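Gulora House Residents' Association
Minutes of the November meeting, held in the ground floor lounge, 7.10 pm

Present: 10 residents, the secretary (taking minutes) and a representative of Mohmand, the managing agents. Apologies from flats 2 and 4.

1. Minutes of the last meeting
Agreed, with one correction. The agents did not "undertake to fix" the front gate. They undertook to look into it. The gate still does not shut.

2. Heating charge
Mohmand presented the new estimate for the communal boiler, which adds £2854 to the yearly bill for the building. Asked where the figure came from, the representative said it was based on expected use. Asked whose expectation, she said she would find out. Several residents pointed out that last year's estimate was also based on expected use and that the refund is still owing. The meeting did not accept the estimate. Mohmand to send the meter readings before anyone is billed.

3. Damp survey
The agents reported that the survey by the Rusumham office was complete and had found "no significant concern". Residents asked how long the surveyor had spent in the building. The answer was almost two hours. Top floor residents said he had not been into any of their bedrooms, and it was hard to see how he had formed a view of them. The written report has been promised three times now. The secretary will ask again, this time by post.

4. Hire of drying equipment
Mohmand proposed hiring dehumidifiers from Grinderent, to be paid for out of the reserve fund. It was asked why the building needed drying out if there was no significant concern. No clear reply. One resident wanted other quotes before any money was spent, and this was carried with one against.

5. Advice to residents
The agents' leaflet on damp was handed round.

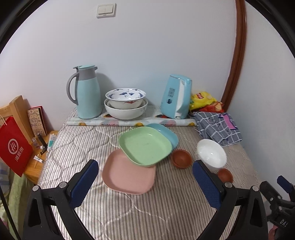 It tells residents to open windows daily, wipe down sills and keep the heating low but steady. Those present felt this put the blame on the people living here and said very little about the gutters, last cleared before the present agents took over. The line about steady heating was thought a bit rich given item 2. The leaflet was noted but not approved. Mohmand to say when the gutters will be done, with a date and not a season.

6. Any other business
Bike store key: still missing. Stair light on the second landing: reported again.

Meeting closed at 8.40 pm. Next meeting to be fixed once the meter readings arrive.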